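Portrait Access Program: Interim Report to the Stutholm Fund
Reporting period ending August
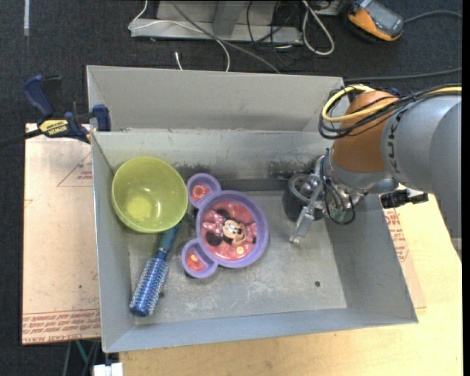
1. Summary of Activity

The Drundley Photography Center received support from the Stutholm Fund to offer wedding and family portrait sessions to couples and households in Drundley and Bresow who could not otherwise pay for them. During the reporting period the Center completed 104 sessions. Of these, 7 were full wedding-day commissions and the remainder were engagement, anniversary and family portraits. Two sessions were postponed at the request of the families and will be held in the next period.

2. Delivery of Images

A total of 2958 edited photographs were delivered to participants through the online gallery. Each household also received one mounted print of its choice. Print orders are placed with Frade on Friday and are usually returned the following week. Delivery times were longer in June, when the largest number of outdoor sessions took place, and several families were informed of the delay in writing.

3. Locations

Most outdoor sessions were held in the public gardens at Bresow in the early evening. The Center's permit for the gardens covers portrait work but does not extend to ceremonies. Wedding commissions were therefore photographed at the venues selected by the couples. Indoor portraits were made at the Drundley studio, where the north room remains in use for larger groups.

4. Budget

Spending on printing and travel is within the approved amounts. Spending on second photographers was higher than planned due to the length of the wedding commissions. The Center requests permission to move the unspent balance of the equipment rental line to cover this difference. No increase in the total award is requested.

5. Next Period

Applications for winter sessions will open in October. The Center will revise the application form, which many applicants found too long, and will provide a Spanish version. A final report with full accounts will be submitted at the close of the grant.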